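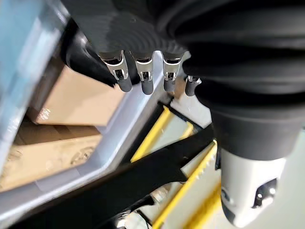
Sourdough smells like nail polish after the holidays, can I save it?

gernden_baker
I left my starter in the fridge since October and now it has gray water on top. I bake only small loaves, 500 g of flour. Must I throw it away?

Atov
Gray water is normal, it is only hungry. Pour it off, keep one spoon and feed it with equal flour and water two times a day. Mine needed four days – be patient. If you see pink or orange color, throw all away.

plallilgate118
just buy new one, flour is cheap

marchetti_13
I agree with Atov, but please use a clean jar. Rye flour for the first feeding helped me very much. Edited 26th February: I wrote wheat before, sorry.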